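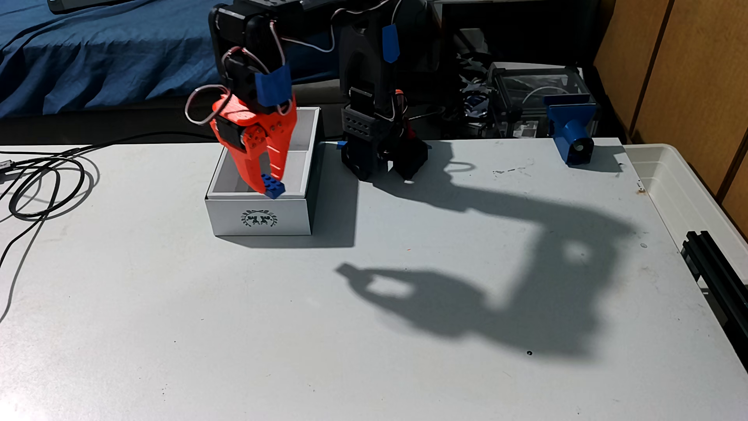 Zinder Frame Bag review: a full season of gravel with the Doherty half-frame

Posted December 31, 2018

I bought the Zinder Doherty half-frame bag in March, two weeks before the Eltside gravel ride, mostly because I was tired of stuffing my jersey pockets until they sagged down over my shorts. It has been on the bike ever since. I love this thing, and I want to get down why while the mud is still on it.

First, the fit. I ride a 54 cm frame with pretty short chainstays and a top tube that slopes more than I'd like, and half-frame bags have always been a headache for me. The last one I owned hit both water bottles and rubbed a patch of paint off the down tube. The Doherty comes in three lengths and I went with the middle one. It sits tight up under the top tube and I can still get a large bottle out of the seat tube cage with one hand, at speed, on washboard. The down tube bottle is a little snugger. I switched to a side-entry cage there and haven't thought about it since.

The straps are the best part! Zinder uses wide rubbery straps along the top and you can move them to almost any spot, so they miss your cable stops (mine run along the top tube, old school). The front strap goes around the head tube and there's a small one at the back for the seat tube. Pull them tight, ride ten minutes, pull them tight again and you're done. I did the whole Sondalport loop in April, 75 miles with a long stretch of baby-head rocks at the end, and the bag didn't budge. No swaying when I stood up to climb either, which was my big complaint with the old one.

What I carry on a long day: two tubes, a mini pump, a multitool, tire levers, a chain link, a plug kit, a rain jacket rolled up small, and food. So much food. The main pocket swallows all of it, and the thin pocket on the non-drive side takes my phone, a card and a house key. There's a stretchy divider inside that you can pull out. I left it in for a month, then took it out and like it better that way, because the jacket can spread along the bottom and keep the tools quiet. If rattling makes you crazy (it does me), wrap the pump in the jacket.

Now the zipper. I was ready to be annoyed here, as zippers are how frame bags die. This one is a chunky coated zipper with a big cord pull that I can grab in winter gloves, and it still runs smoothly after a summer of limestone dust. It got gritty once in July. I rinsed it, ran an old toothbrush down the teeth, and put on a bit of the wax stick that comes with the bag. Good as new. I do wish it opened a couple of inches farther toward the back – the last corner is a blind reach and gels go there to hide.

Rain: Zinder calls it weather resistant and I'd say that's fair. At Eltside it poured for the first 32 miles and the stuff inside came out damp at the bottom seam and dry everywhere else. My phone was in a sandwich bag, so no drama. On a normal drizzly Tuesday ride nothing gets in at all. If you're bikepacking for days in real weather you'll want a dry bag inside, or a fully welded bag that costs a good deal more.

Knee clearance is something I check on every bag now. Packed sensibly, it stays slim and I never touch it. Packed like I packed it for Sondalport, with a burrito in each end, my right knee brushed it for the first hour. Then I ate a burrito and the problem went away.

A few small gripes. The black shows every bit of dust, and I'd have picked the olive if it had been in stock. The cord pull tapped the frame until I tucked it under a strap. And the hose port up front is too small for the valve on my hydration hose, so it sits there unused. I don't run a bladder in the frame anyway, but some of you do, so measure yours first.

Wear after one season: light scuffing at the front corner where the shift cable rubs, and one loose thread near the rear strap that I trimmed and sealed with a lighter. I put clear tape on the frame under every strap on day one and the paint looks great. Please do this. It takes 5 minutes.

I've already talked two people in my Saturday group into the same bag, and both of them went for the long version because they ride bigger frames. Next year I'm adding the matching top tube bag, mainly for snacks, and I'll put up a review once it has a few muddy rides on it.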